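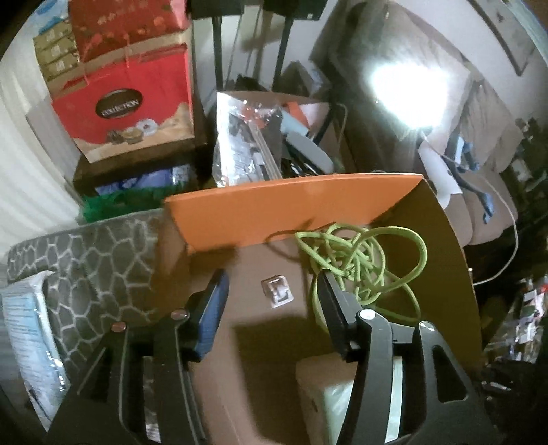

Gralteo box-picking set: read me first

Hi, and thanks for downloading! I'm Mingxuan Xu, and I put this set together with the hand-held gripper so we'd have something better to train on than my old tabletop clips. It's all small stuff in open cardboard boxes: plastic clips, cord, packets, whatever was in the house.

What you get

There are 321 demos, nearly all of them shot at home with the usual clutter left in the background. Each one is a folder with the video, the gripper pose and the finger opening. I split off 80 for testing, and please keep them out of training (I've already messed that up once, and the numbers looked wonderful for a day).

How I collected it

I hold the tool, reach into the box, go for one item and lift it over the side wall. Then I put the item back somewhere new and go again. The cord is my favorite! It lands in a different tangle every time, and if a small clip is sitting next to it you have to come in carefully or you drag the whole bundle along. Misses are kept and marked "miss" in labels.csv. If I grabbed twice, both tries are in the same clip.

Things that may trip you up

Lighting is uneven. Some clips have a very bright lamp behind the box, and the box walls throw big shadows on the floor of it. I left exposure on auto, so expect a bit of pumping at the start.

Folder 9 has its pose file in millimeters. Everything else is in meters. I'll fix it in the next version.

The text labels are mine and pretty casual, so "string" and "cord" mean the same thing.

Using it

Run check_set.py before you train, it catches half-finished downloads. Share it, change it, just mention Gralteo somewhere.

Last updated 2021-01-10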